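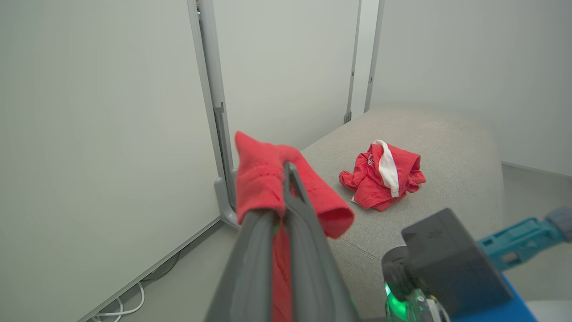 Alžběta Matoušek told us she would hand over her whole laundry pile on the spot if a kit could learn to fold it the way she likes, and that the kits she had tried before gave up at the first sleeve. We heard much the same from plenty of other people, and it is why Itar is now looking for home testers for Lambert, our two-arm folding kit.

Print this page | E-mail this page

We would love to hear from you if you live in or near Brerodska, have a steady table or padded bench to spare, and don't mind company on laundry day! You need no technical background at all – if you can set up a printer, you can set up Lambert, and we will come by and help with the first session anyway.

The trial runs for 14 weeks, starting in July. We have 34 places. We ask for 3 short sessions a week with your own everyday clothes (small and soft things are very welcome, as knits are where we most want your opinion), plus a few lines in the diary afterward. Grumbling is fine – please do grumble. Testers keep a 100 dollar thank-you card and can buy the kit at a reduced price when the trial ends.

To apply, write us a few friendly lines about your household and your laundry by Sunday evening, with "Lambert" in the subject line.

E-mail the Itar trial team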